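3.2 Materials and setting

The study took place in the activity rooms of two kindergartens in the town of Grekance. We call them the Nassar group and the Trelow group, after the streets where the buildings stand. In total, 80 children participated, and all parents gave written consent before the first session in May. Each child worked with one adult at a low table, and a session lasted 12 minutes.

Construction bricks were chosen as the main material because most of the children already knew them from home. This is important for a study of spatial language. If a child must first learn how the material works, many of the words he or she uses will be about the material, and only few will be about position. Earlier work on block play has mostly used plain cubes, which can be placed anywhere. With studded bricks the number of possible places is limited, and the child needs to describe a place more exactly ("behind it", "at the corner", "next to the other one"). 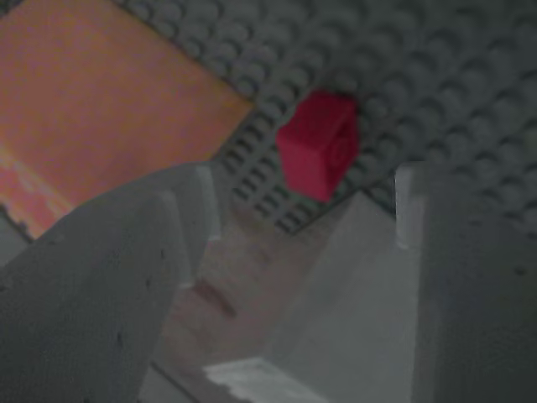
Figure 2. Red brick on a grey studded baseplate.

The baseplate served as the common ground for both speakers. In the first task, the adult placed a single brick and the child was asked to say where it was, so that a second adult behind a screen could put another brick in the same place. In the second task the roles were changed, and the child had to follow spoken instructions. The second adult was allowed to ask "Where?" but could not offer any position word before the child had used it.

We also wanted to know if the size of the material has an influence on the words. For this reason, a third task was done with larger bricks and without a baseplate. Here the children described mostly vertical relations, such as "on top", "under" and "the highest one". Words for left and right were rare in this task, and 19 children did not use them at all. We think that a tower gives little reason to speak about the sides, and a flat plate gives little reason to speak about height. The two materials should therefore not be treated as equal in future comparisons.

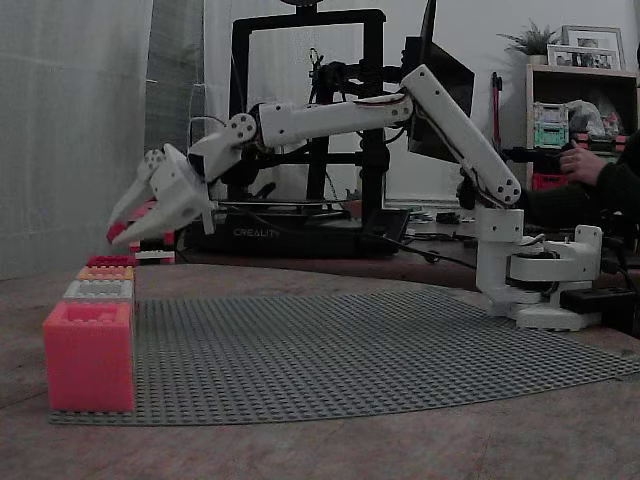 3.3 Coding of spatial terms

All sessions were transcribed and entered in Pririx, the annotation program of our department. Each spatial term was assigned to one of 6 categories. Gestures without speech were marked separately and are not included in the present analysis. When a child corrected a term, only the last version was coded.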